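Gramum: supplement label records, data card

Kaiwen Xue
Jan 10, 2021
2 comments | 10 shares

Gramum is a table of label information for magnesium and valerian supplements sold over the counter. Each row is one product label. The table covers 23 products and is meant for comparing stated doses. It holds no data on effects, side effects or patients.

Fields

product_id – internal code, never reused
form – the compound as printed, e.g. magnesium citrate, magnesium oxide
dose_mg – amount per serving, in milligrams
elemental – yes if dose_mg refers to elemental magnesium, no if it refers to the whole compound, blank if the label does not say
extract_ratio – valerian only
serving – tablets or capsules per serving

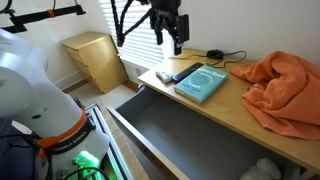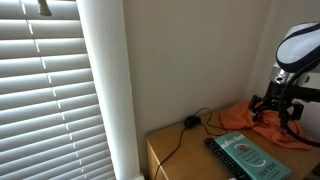

Robot arm in the first picture, window blinds in the second.

Collection

Labels were typed in by hand in October and checked against a second reading. Where the two readings differed, the label was read again. Spelling of compound names was made uniform; the doses were left as printed.

Known problems

The elemental field is blank for around 10 products. Do not compare these with the rest on dose_mg alone. Valerian labels often give a ratio without naming the solvent, and the table has no field for it.

The Ditar and Padora subsets use the same fields. Feng is an older version with doses in grams – convert before merging.

Corrections should quote the product_id and the full wording of the label.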